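Questions I get about the Borkham house swap

Hi! I've been swapping my apartment in Borkham with strangers for a good few years now, and the same questions keep landing in my inbox, so I'm putting the answers in one place. If yours isn't covered, write to me and I'll add it when I get a minute.

How does a swap work?

You stay in my place, I stay in yours, and no money changes hands. We pick the dates together over email, usually two or three months ahead. June fills up first, so get in early if you want it.

Do we have to swap at the same time?

Nope. I've got a friend's spare room I can crash in, so if you want Borkham in the spring and I want Sketness in the fall, that's fine with me. Just put both sets of dates in writing before you book any trains.

How long can I stay?

My longest swap was 33 nights and the shortest was 2. Anything under a week is a lot of laundry for not much vacation, but I'll do it for a place by the sea (I'm weak).

Is the apartment okay for kids?

Mine is on the third floor and there are 67 stairs, no elevator. Babies in slings, great. Strollers, not so great. You can leave one folded in the entry hall, the neighbors are used to it.

What do you lock away?

One closet, and that's it. Passports, tax stuff, my grandmother's earrings. Everything else you can use, including the spices and the good knives. Please don't put the knives in the dishwasher!

Who cleans?

You clean yours before you go, I clean mine, and then we each clean up after ourselves at the end. I leave fresh sheets on the bed and a second set in the drawer underneath. Some people like to hire a cleaner and that's lovely, but I don't expect it.

Is there somewhere good to eat nearby?

Thaweesak, on the corner, every time. They're closed Mondays and you'll want to book for Friday. Ask for the eggplant even if it isn't on the menu.

What should I do on my last morning?

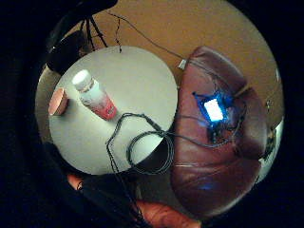

Last mornings in a swap always take longer than you think, so I do most of it the night before and save only the bed and the trash. I take one slow lap of every room with a bag in my hand and look at the tabletops first. A paper cup, a plastic bottle lying on its side, a long cable looped over the table and onto the armchair: that's the sort of thing I mean. Then I check the outlets, and under the bed. I've mailed home over 25 phone chargers and one retainer.

What if something gets broken?

Tell me the same day and we'll sort it out. Glasses and plates I don't care about. The Flanico coffee maker I do care about, so please read the card taped to the cupboard door before you touch the steam knob.

Can I bring my dog?

Sorry, no. The cat next door comes in through the balcony and she thinks she owns the place.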